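News from the back bench: teaching the arm to take a computer apart

Those of you who came along to the October open evening will remember that we promised an update on the disassembly project, and I'm sorry it has taken until this newsletter to write one. The good news is that there is plenty to tell, so put the kettle on.

For anyone new to the list, the idea behind Limico is a simple one. Old office computers come in to Trusik by the pallet, and a good deal of what's inside them is still perfectly usable if it can be got out without being wrecked. Our people are very good at that, but it is fiddly work and hard on the wrists, and we would like the arm to take on some of the duller parts of it. Rather than write out every movement in code, we show it. One of us takes the arm through the job, either by holding it and guiding it by hand or by sitting at the controller across the room, and the whole run is recorded: where the joints went, how hard the gripper pressed, what the fixed camera saw.

Rajkumari Tomar has done most of the hand guiding so far and has become rather particular about it. She likes the tower on its side with the panel off, so that she can come straight down into the case, and she will stop a run if she feels she has been rushing. Jitendra Uniyal prefers the controller, partly because he can keep his head out of the way of the camera and partly (his words) because he grew up on video games and it had to be good for something. We now have 152 recorded runs between the two of them, and you can tell within a few seconds of playback whose is whose.

The cables have been the great lesson of the past while. A board sitting in a slot stays where you left it, more or less, but a bundle of power and data leads has its own opinions, and every tower that comes through the door has been wired up a little differently. Brijesh Thakur has been going back through the recordings and marking the moments where the person paused or changed their approach, and he reckons those pauses are worth more to us than the smooth bits. He has 70 runs marked up and would dearly love some company for the rest!

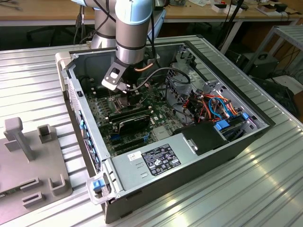

How you can lend a hand

We are looking for two more people to learn the controller over the next little while. You don't need any background in robotics. Patience helps, and so does having opened up a computer at some stage in your life, even if you had screws left over when you closed it again. Rajitha Debnath runs the introduction, which takes a morning, and she'll have you practising on a scrap case before you go anywhere near a proper recording. Please tie back long hair, leave the lanyard in your bag, and know where the stop button is before you touch anything else.

If you'd sooner work sitting down with a cup of tea, the marking-up can be done at any desk in the building, and Brijesh will happily show you his colour codes. There are quite a lot of them.

We're also after donated desktop towers, working or not, and the odder the layout the better. Please take the hard drives out first if you can, and leave everything else as it is, dust included. They can be dropped at the side door any time before 4 pm. Ask for Ankit Rastogi, who will find you a trolley.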